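Plistby House, Washroom and Water Safety Checklist
Inspected 2024-04-23 by Valbona Berisha

1. Hot water at outlets. PASS. Mixing valves on both floors hold below the scald limit.

2. Little-used outlets flushed weekly. FAIL. Log sheet has gaps for the second-floor shower. Edin Grgić to restart the log and initial each entry.

3. Traps and waste fittings. PASS WITH COMMENT. No leaks at the compression joints. The slip nut in Room 1208 was hand-tight only — tightened during the visit. Check again in October.

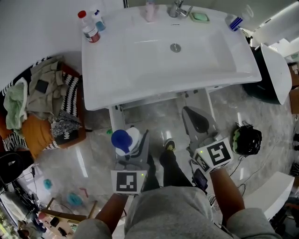 4. Basin supports and wall fixings. PASS. Free-standing frames must sit level on all legs, with no movement when the front rim is pressed. Wall brackets in Room 707 show light surface rust; clean and repaint.

5. Shutoff valves. FAIL. Two valves on the Codonico riser will not close fully. Replace both. Valve tags are missing on the same riser.

6. Floor surface. PASS. Keep at least 200 mm clear behind each door for the wet floor sign.

7. Exhaust fans. PASS WITH COMMENT. Fan in the staff washroom is noisy — bearing wear likely. Grille cleaned.

8. Cleaning chemicals. PASS. Locked store, labels legible, data sheets present.

Items 2 and 5 remain open. Send closing notes to Mirsad Janevski before the next visit.

Castadstead Property Services | Contact | Back to top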